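Features > Driving > Recalls & Safety

Skemley's Latch Recall, and What the Letter Leaves Out

Skemley owners started getting the letter last month. One page, small type, a phone number that rings and rings. The gist: the tailgate latch on the Weltari wagon can let go on rough roads, and the company would like 300 of them back for a look. Three hundred! The Weltari has been on sale for two years.

So why so few? Skemley says only one batch of latches is affected, all of them from a supplier called Gulyás. Fine. But owners outside that batch have the same rattle, the same warning light that comes on over railroad tracks and goes off again by the next stop sign. We drove one for 11 days. Light came on twice. It isn't on the list. 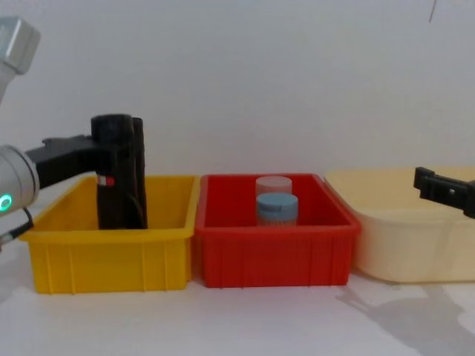
The fix itself is dull, and dull is good. New latch, new striker, a software update for the warning light. Dealer in Ferbridge quoted us 2 hours, and no charge if your number is on the list. If it isn't, the part is $229 plus labor, which is where people get mad. Empty the cargo area before you go, all of it. Plastic bins, three of them side by side like the row in the photo, one of them yellow, would fill the back of a Weltari nicely and they'll have to come out before anyone can reach the trim panel. Same for the dog blanket.

Parts are slow. Ferbridge had none on the shelf when we called and was booking into August. Until then the advice is to keep heavy stuff low and up against the rear seat, check the gate by hand before you pull out, and dont ignore the light even if it goes away by itself. Keep your reciepts too. If the list gets longer, anyone who paid already will want that $229 back.

Skemley wouldn't say if it will.

Filed under: Recalls, Wagons, Owner Issues

Contact the desk | Copyright 2022 | Back to top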